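Filed under: Course Handouts > Small Food Business

Week 3 notes: what does your stuff cost you while it sits there?
Jeptoo Waweru

OK, so last time we got as far as the Macapagal lunch counter and I ran out of board space, so let me pick it up from the numbers. They spent 654 dollars on stock in one month and sold nearly all of it, and they still felt broke. Why? Go look at the dates on the invoices (page 2 of the packet). They were buying rice and oil for a busy season that was weeks away. The money was gone and the food was just sitting in the back room!

I call this sleeping money. You'll see "working capital" in the textbook and I'll use both. The question I want you to ask about every item is: how many days between paying for it and getting paid for it? For fresh herbs that might be two. For the fancy vinegar at Garkura it was 28, and the owner had no idea until we sat down and went through the receipts together.

Now, some people hear this and want to order everything daily. Please don't! Small orders have their own cost. You pay for delivery, somebody has to be there to sign, and you lose the case price. On the worksheet I've given you a delivery charge of 15 dollars, so try the oil order weekly and then monthly and see which one hurts less. Show me your working, even if it's messy.

Homework: do the worksheet, plus one item from your own kitchen or job. We'll go over Irkov first thing next class, so read it before you come. 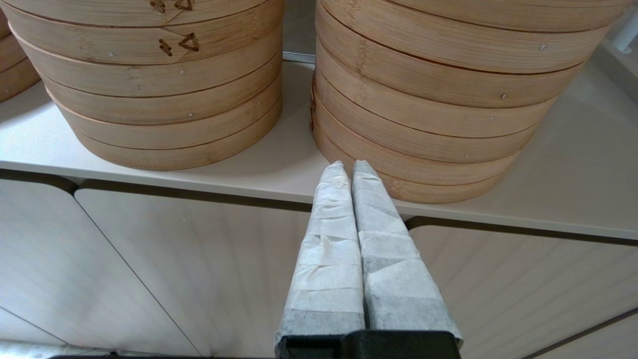 Equipment is the part people always forget when they add up sleeping money. It doesn't spoil, so it feels free, but you paid for it and it has to earn that back. Take bamboo steamers, two stacks of the round ones on a shelf. If you only need one stack on your busiest day, the other one is cash you can't spend on flour. Put your spares on a separate line in the worksheet, and bring me any you're not sure how to count.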